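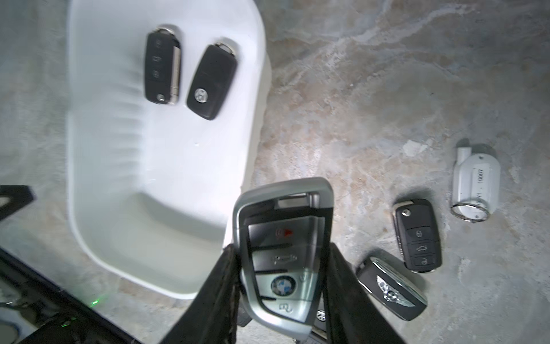 Car keys by the key tray, front counter.

KEYS – PLEASE READ

Lost and found at Millton is turning into a key shop. Flip keys, black fobs, a big silver and black BMW one. Somebody must be missing that last one, surely. If it's yours come and get it, front counter, room 204 side of the building.

How to claim. Tell us the make and what's on the ring, if anything. Better yet bring the spare. We won't hand a key over on "it's black with buttons" – that covers nearly all of them. If you park in the Joltlow lot we may walk out with you and try the button. Takes a minute, please don't be offended.

Keys stay at the counter for 30 days. After that they go in the locked drawer in the back office and it's a lot slower to get one out, so don't leave it till December when everybody is away.

The white tray is for found keys ONLY. Not for your own keys while you sign in, not for coins, not gum. Two people last month put theirs down "just for a second" and we had them logged and taged before they got back from the restroom. There are hooks by the coat rack for that.

Found one? Bring it in the same day if you can. Write where you picked it up on a slip – hallway, lot, bathroom sink, whatever – and leave the slip with it. Lots of these black fobs look alike and the slip is often all we have to go on.

Also: Kamolrat next door says they have a few keys too, from the shared stairwell. Worth asking there if yours isn't with us. They close at 4.

Replacement fobs are not cheap, a member was just quoted over 200 dollars for one. So check coat pockets, gym bags, under the car seat, then check with us. Counter is open from 8 most mornings, or leave a note in the Gruren box adn we'll get back to you.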